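Section 6: Picking up with the hand-held gripper

Right, so you've charged the gripper, paired it with the bench tablet and watched the two arms at Zamamberg do their morning stretch. This section covers the bit you'll be doing most, which is showing the Vetard system how to tidy and sort small things. I wrote these steps after my first month on the job, so if they sound like someone talking to herself, they are.

A word on what's changed for us. We used to sort every returned box by hand, start to finish, and my wrists knew all about it by four o'clock. Now the arms take the plain stuff and we teach them the awkward stuff - strings, beads, anything that flops. I do less lifting and a lot more thinking about how I pick things up, and I still haven't decided which is more tiring!

Before you start

1. Wipe both finger pads with the dry cloth. No sprays, please.
2. Open and close the fingers a few times. If a joint feels gritty, put the gripper back on the rack and take the spare.
3. On the tablet, choose Malar, then New task, then Floor pick.

Doing a pick

4. Come in slowly from above or from the front, with the fingers open.
5. Line up one bead between the two pads. Go for a single bead, as the string slides about if you catch it between two.
6. Squeeze until the bead stops turning, then stop squeezing. (I went far too hard for my first week and my picks kept getting sent back.)
7. Lift, count to 2 in your head, and carry the strand to the tray.

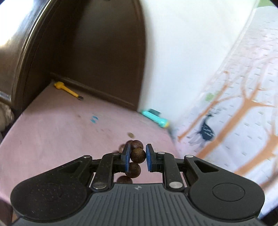
Fig. 6. Wooden bead strand held between the blue pads, with one bead clamped.

8. Let go over the tray, low down, and wait for the beep before you reach for the next thing.

Note: a dropped strand is still worth keeping. Press Keep, tag it as a drop and carry on. Gebru, the checking program, sorts those into their own pile overnight.

Caution: keep your other hand away from the finger linkages while you squeeze. They pinch, and I've had the blister.

Breaks and targets

The tablet asks you to rest after 120 picks. Do take the rest - it won't nag twice. The counter on the home page shows the whole shift's total, and the most I've ever had on it is 695, on a day when everything was beads. You don't need to match that. If the counter bothers you, go to Settings, then Display, and switch it off, as I did back in March.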